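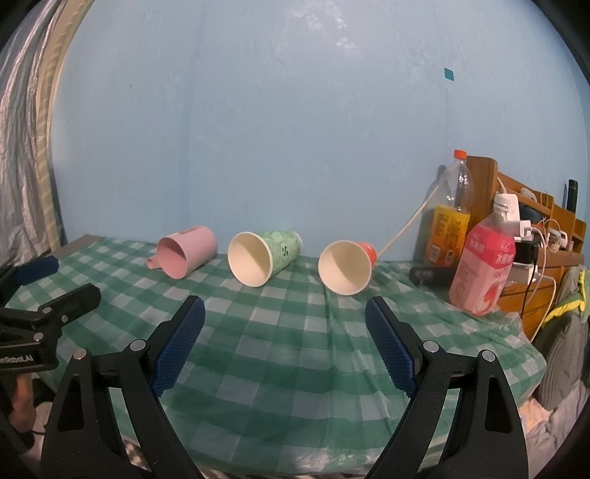 Week 6. Grip faults on light containers. The Mustberg fault covered last class was a crushed part: the jaws kept closing after contact and the controller logged a good pick. Paper cups lying on their sides, with the mouths facing the gripper, are a hard case for the same reason. The wall gives before the pads meet much resistance, and a knurled pad holds a bent cup as well as a sound one. Jaw gap alone won't show the fault.

In the Burnunau log, 40 of 500 picks were marked good and later found crushed. Golob traced 6 of these to a slipped zero on one finger. The rest came from a force limit set for bottles and never changed for cups. 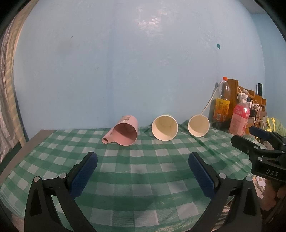
Required checks before a run:
- Zero both fingers with the jaws fully open.
- Set the force limit for the weakest item on the table.
- Keep hands clear of the jaws while power is on.
- Stop after four crushed items and save the log.

Reading: Vukadinović, Unham notes, part 4.

3 comments | 6 shares

Pyo: Is the zero check done again after a stop?

S. Golob: Yes, every stop.

Pyo: Thanks. The lab sheet leaves that out.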